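Sep 27, 2020
By the Bench Notes desk

We use cookies to remember your settings. Accept / Manage

The Nallon wrist camera kit arrives in a box far too nice for what it holds, which is a small camera, a bracket, four screws and a leaflet written by someone in a hurry. I have had it on our arm since January, on a tabletop cell that spends its days on cups, racks and buckets.
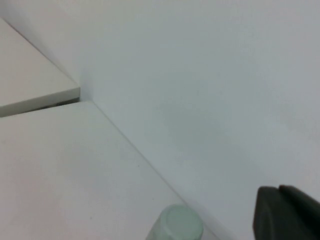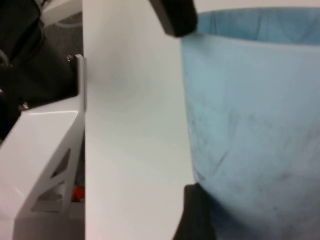
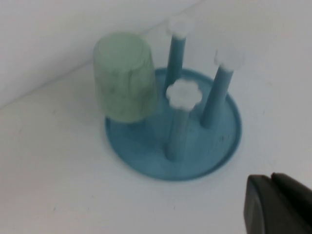 Fitting it took me 60 minutes. The leaflet says 14, and I would like to meet the person who managed that. The screws go in easily enough. The cable is the trouble - it leaves the camera on the side where the wrist likes to turn, and you will route it twice, the second time with language. Leave a generous loop at the last joint and tie it down before you power anything up.

Focus is set by a tiny ring and a lot of optimism. Up close it goes soft, and I have stopped fighting it. Aim so the fingertip sits in a corner of the picture when the gripper is open, then tighten the clamp and write the angle on a bit of tape. I skipped the tape the first time and spent an afternoon finding the angle again.

White is the kit's other weakness. White table, white wall, and the auto exposure gives up and calls everything fog. Locking the exposure by hand helps. So would a table in some other color, but I'm not repainting for a camera.

Upkeep is light. I wipe the lens and check the screws every week, and in all these months two have worked loose. Kassab sells a thread locker that cured it. The Skurville mount I used before never shed a screw, though it weighed as much as lunch and the arm sulked at full reach.

Plukmont lists the kit at $1,393 with the spare cable. Buy the one with the spare cable. My first lasted until June.

Sign up for our newsletter and get new reviews by email. Unsubscribe at any time.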